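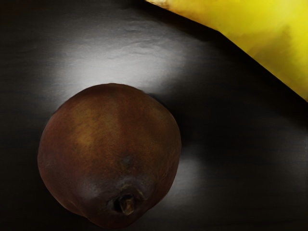

## Handout 4: Segmenting fruit in rendered views

Course notes, Lemlem Derese. Read before the lab.

The practice set has 254 rendered close views, all made in the Terncombe simulator. Each one comes with a color image, a depth map and a label mask. This week we use only the color image as input. The mask is for scoring.

### Why a plain threshold fails

The pear is dark reddish brown and the surface under it is nearly black. On the left side, the rim of the pear is in shadow and blends into the surface. A brightness threshold low enough to keep the rim also lets in parts of the background. The silvery patch of reflected light above the pear makes this worse. It is a bright region with no object in it.

Hue helps with the yellow object in the upper right corner, which separates easily. It helps less with the pear. In very dark pixels hue is unstable, so mask out anything with a value under 34 before you compute it.

### Seen from the base

The pear's outline here is close to a circle. A shape matcher built on side views will not call it a pear, and it may well pick "apple." The dried calyx near the bottom is the best cue for which end faces the camera. Do not confuse it with the small dark spot in the skin above it.

For the planner, a near-circular outline tells you little about where the long axis points. Report the axis as unknown if your fit is weak. The Kirnine planner accepts that and will ask for a second view.

### Lab steps

1. Load the view and convert it to HSV.
2. Apply the value mask, then cluster on hue and saturation.
3. Fit an ellipse to each cluster that does not touch the image border.
4. Compare with the label mask and record the overlap.

Overlap of 70 percent on the pear is a pass. The baseline in the `sudier` folder gets 87 on the yellow object and does much worse on the pear. Hand in your script and the overlap table.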